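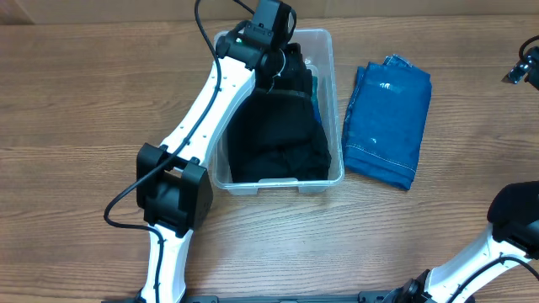
Vutadero two-arm table kit: seven weeks of use

We bought the Vutadero kit to move clothes in and out of bins at the returns bench. It comes as two white and black arms, one base rail, two grippers and a bag of cable clips. Setup took an afternoon. Benvinda Barros did the wiring and I did the software.

For the first three weeks I had few complaints. The arms are quiet, the joints hold position well, and the grippers handle heavy cloth better than the older Sumholm pair we had before. Jeans are easy for it. A folded pair has a thick edge and the fingers find it.

The fault showed up on the left arm in week four. During a reach into the bin, the gripper kept closing after it had hold of a shirt. The force limit was set to 3 in the menu, the lowest setting, and the log showed the motor pulling well past it. The shirt tore at the shoulder. I pressed stop and the arm froze with the fingers still shut, so we had to cut power at the wall and work the jaws open by hand.

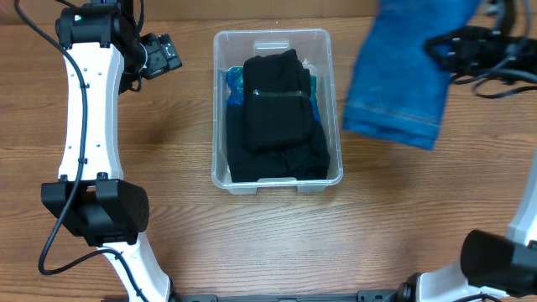

It did this again on cycle 102 of the next run, this time with the stop button held down for nearly two seconds before anything happened. That is too long. Benvinda had her hand over the table at the time, reaching for a sleeve. She was not hurt, but we stopped using the kit that day.

Support was slow but useful. Nanami Koyama at Skomitano, the dealer, had us send the log files and found that the left gripper had shipped with old firmware. After a power dip it dropped its force limit and gave no warning. The update fixes that. It does not change the stop button, so we added a separate power cutoff from Dvořáček within reach of the operator.
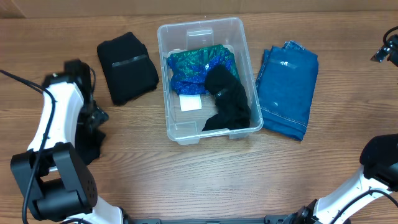

Since the update we have run 390 cycles with no repeat. Dark, slippery fabric still gives it trouble, and I would like the cables held closer to the arms.

Three stars. Check the firmware on both grippers before the first run, and buy a cutoff switch.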